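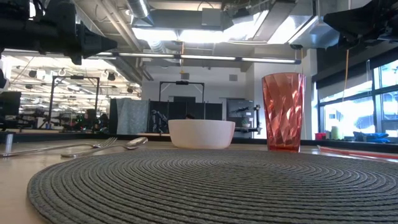 Question about table setting demos at open days. I went to the Stenum open day on Sunday and watched the two-arm station for most of the afternoon. The task is a place setting: round gray placemat, white bowl, a reddish tumbler, a fork and a spoon. With the fork and spoon lying side by side next to the mat, I expected the flatware to be the slow part. The handout lists 200 attempts with 197 completed, but it does not define "completed". Does anyone know how a setting is scored, and whether both arms are meant to share the work? We are planning a similar demo at Levgate in June and I have to write the pass criteria.
Clyde Esposito

Hazel Montoya
I can only speak for how we score at Pellden. Write down the end state before you write anything about motion. For each item, state the surface it must be on, the allowed offset, and whether it must be released. An item still in the fingers when the timer stops is a fail, even if it is in the right place. We allow 60 seconds per item.

On the second point, decide whether a single-arm finish counts. In a layout like this one, with arms on opposite sides, the far arm may have little to do -- that is acceptable as long as the sheet says so.

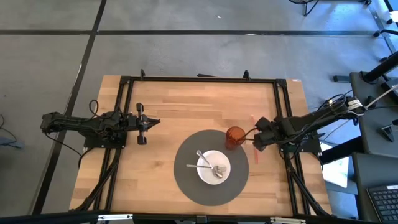 Right gripper at the cup, left gripper empty, fork and spoon in the bowl.

The fork and spoon need their own line on the sheet. "In the bowl" and "beside the mat" are both reasonable end states, and a visitor cannot tell which one you intended. Print it on a card at the front of the table. Also log the resets. Our log has 3,046 entries and the resets are the part I go back to most often.

Lyle Mahmoud
Was there too, didn't get a handout. Ask for the score sheet by email, they sent me one last year.

Arsalan Soomro
Agree with Hazel on release. I would add a hold time -- item stays put for two seconds after the fingers open. Round cups on a textured mat can tip late.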